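Course handout, Unit 6
Can a machine clear the table yet?

Instructor: Anjana Sultana
Lab sections: Chaminda Rathnayake
Read before the September lab. Bring your own copy, marked up.

1. What this unit covers

Unit 5 dealt with machines that do one job in one place: the dishwasher, the bread maker, the palletizer at the end of a packing line. They work well and have for decades. This unit takes up the jobs in between, the ones people still do by hand: loading the dishwasher, clearing a bench at the end of a shift, putting the odd parts back in the right bin. We use table clearing as the running case because everyone in the room has done it.

The short answer to the question in the title is "sometimes, slowly, and with someone nearby." The rest of the unit is about what stands behind each of those words.

2. What counts as a chore

For this course, a chore is a task that meets these conditions:

- The objects were not placed by the machine or for the machine.
- The starting layout is different each time.
- A person could be told what to do in one sentence.
- The result can be judged by looking.

"Put the fruit in the basket" is a chore under this definition. "Pick a part from fixture A and place it in fixture B" is not, even if the motion of the arm looks the same. In the second case, somebody has already done the hard part by building the fixtures.

Shop-floor chores are often closer to household ones than students expect. Sorting returned goods, emptying a mixed tote and wiping down a station all meet the definition.

3. Four places where the work goes wrong

Finding. The machine has to decide what is on the table and where each thing ends. Shiny surfaces, dark items on dark surfaces and items that partly hide each other all cause trouble.

Reaching. The arm must get to the object without touching the others. A person does this by feel and will brush against things without harm. Most arms are programmed to treat any contact outside the grasp as a fault.

Grasping. Two flat fingers are good at boxes and handles. They are poor at wide round things, thin things lying flat and soft things. A suction cup has nearly the opposite strengths.

Letting go. This gets the least attention in published work and causes a good share of the breakage. A round item released too high will bounce or roll. A mug released at a slight tilt may fall over.

Write down which of the four is the likely cause whenever you record a failed trial. "Dropped it" is not a cause.

4. Reading success rates

The class case is the Nakpan trial, a table-clearing test run on two systems, Fasita and Eso. Each trial asked the system to move one named object into a container. There were 300 trials for Fasita, and 133 ended with the right object in the container and nothing else disturbed.

Work out the rate before you go on. It is a little over 44 percent.

Now consider what that number leaves out. It does not say how long a trial took. It does not say how often a person had to step in and reset the table. It does not say whether the failures were spread evenly or came mostly from a few objects. The Eso team scored a trial as a success if the object reached the container at all, even when another item was knocked over on the way. The two rates cannot be set side by side until one set is rescored.

When you read a claim that a machine "can" do a chore, look for these:

- Number of trials, and who chose the layouts
- The scoring rule, in words
- Time per trial
- Human help, including resets
- Whether the objects were seen in training

5. Simulation and the real table

Much of the testing is done in simulation first. It is cheap, nothing breaks, and the same layout can be run again exactly. The weak points are contact and friction. A simulated grasp may hold where a real one slips, or the other way around. Treat a simulated rate as a way to compare two versions of the same system. Do not quote it as a forecast for a kitchen.

6. Lab task

Work in teams of 2. Each team gets one layout in the Stavard simulator and plans it on paper before running anything. Your plan should give the order of moves, the grasp point for each object, the height of release and one thing you expect to go wrong. Chaminda will check plans at the start of the section. Teams without a plan run last.

Hand in the plan, the trial log and one page of comment. The comment should say where your plan and the log disagree.

7. Worked layout

The instruction for the practice layout is "put the fruit in the basket, leave the mugs alone." Begin with the target and work outward. The fruit rests just behind the basket's rim, so the carry is short, but the fingers have to come down beside the magenta and purple object without pushing it. The basket is empty, which leaves you free to choose the release point; pick one well inside the rim and keep the release low. Both mugs are to the right of the basket, so a path that lifts the fruit and goes straight over the near rim stays away from them. Mark that path on your sheet, then mark a second one you would use if the first grasp slipped.

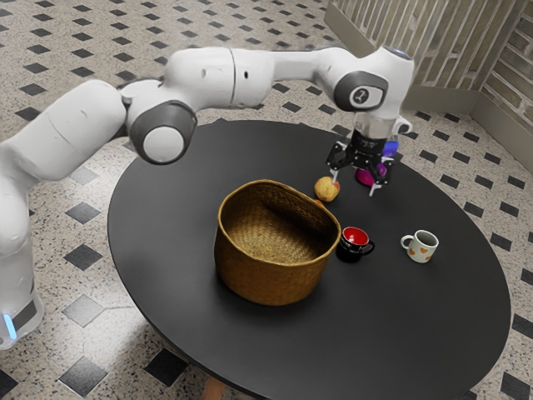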